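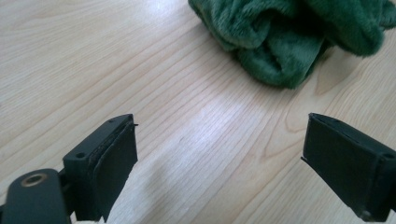
Catalina Bravo wrote back to say that she had followed my towel instructions in the last newsletter to the letter, fold in three and then in half, and that the whole stack still slid off the shelf the minute she closed the cupboard door. Was it the towels, she wanted to know, or was it her?

Well, Catalina, it's the towels, and I should have said so at the time. I wrote that piece with thin cotton hand towels in mind, the flat kind that lie down when you tell them to, and I completely forgot about anything with a bit of fluff on it. Plush and fleece have a mind of their own. You fold them, you pat them, you turn around to pick up the next one, and by the time you turn back the first has puffed itself up into a sort of loaf. So I've spent a good part of February going through everything fuzzy in the house (there is a great deal more of it than I thought) and working out what I do with each one, and I'm going to set it all down here while I still remember.

Start with a clear table. I used to fold on the bed like everybody else, and a bed is fine for sheets, but it gives underneath you and plush gives too, and between the two of them you never get a straight edge. A wooden table is lovely for this. If yours has a grain that runs nice and long you can even line a hem up with it, though mine wanders off at a slant and I've learned not to trust it. Wipe the top first, please! Dark green fleece picks up every crumb from breakfast, and I speak as the owner of a dark green fleece blanket and a toaster.

Lay the thing out flat with the fuzzy side down and smooth it from the middle out toward the corners with your forearm. Your whole forearm, like you were rolling pastry. Hands leave dents and the dents turn into lumps later on. Then bring the two long sides in so they meet in the center without overlapping, press, and wait a little. I go and fill the kettle. When you come back, roll it up loosely from the short end, or if you really want a fold, fold it in half just the once. Twice is where Catalina's stack came to grief, I'm fairly sure of it. Every extra fold puts another fat rounded edge at the front of the shelf, and a pile of rounded edges will go over sooner or later.

Rolling is what I do now for all the bath sizes. Three rolls go side by side on the shelf and then two on top, tucked into the dips, and they have stayed put through a good deal of door slamming. Tsehay Chala stands hers upright in a deep drawer like loaves in a bakery and says she can pull one out from the middle without disturbing its neighbors. I tried it and my drawer is too shallow, but if you have the height, do have a go.

Now, soft toys, and I know several of you have been waiting for this one. They don't fold and they don't stack, and I've stopped trying to make them. An old pillowcase holds a surprising number, and it closes with a bit of ribbon, and the pillowcase can go on top of the wardrobe where nothing has to sit underneath it. Keep out the one that gets slept with – you will not be forgiven otherwise. Vega Llorente keeps 17 of them in two pillowcases and swaps the cases over when the children get bored, and apparently the ones coming out are greeted like cousins off a plane.

A word on drying as well. Please shake plush out hard, twice, before it goes on the line, and again when it comes off. The pile stands up better and it folds flatter afterward, which sounds backward, I know, but try it with one towel and compare. I skip the fabric softener entirely on these. Sebastián Lagos swears by a splash of white vinegar and I've no quarrel with him, only I don't care for the smell in a small laundry room.

Olga Saavedra has asked about heavy winter throws, the sort that take up half a closet, and whether they can go in those bags you suck the air out of. I have one in a bag at the moment and would like to leave it a while longer before I give an opinion. If any of you have kept a throw squashed like that for a whole summer, do write and tell me what the pile looked like when you opened it up.

Home | Past Letters | Kitchen | Laundry | Closets | Write to Us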